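Against the loyalty app

My local supermarket wants to be my friend. I know this because it tells me so at the till, through a screen, in a typeface usually reserved for nurseries. All I have to do is download something, confirm my email and agree to be told about yoghurt.

I held out for years. Then the price labels split in two, with a small number for members and a large one for everybody else, and I discovered that my principles were worth 41 pence on a block of butter. I now have 3,713 points. My neighbour Aisling Coughlan, who is better at sums than I am, tells me this will get me a modest cheese.

What bothers me is the pretence. Nobody is loyal to a supermarket. I go to mine because it is at the bottom of the hill and I have knees. If it moved to the top of the hill I would forget it by teatime, and no amount of double points in February would bring me back. 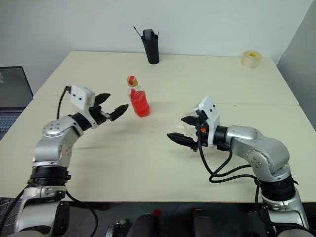 The old system had its faults, but it was at least quick. You picked up a thing, somebody told you what it cost, and you either paid or put it back and looked embarrassed. Now I stand in the one corner of the shop with a signal, waiting for a little wheel to stop turning so that I can be allowed the real price of washing powder. There is usually a queue behind me. They are waiting for their own little wheels.

The defenders say it is voluntary. So is an umbrella. When the member price is the one that used to be just the price, the rest of us are being fined for shyness, and those without a smartphone are fined most of all. My aunt pays the large number every time. She has shopped there for longer than the manager has been alive, which you would think was the sort of loyalty they had in mind.

I would settle for very little – one label, one number, and a till that keeps its feelings to itself. They can have the points back. I'll keep the cheese if it's already been sliced.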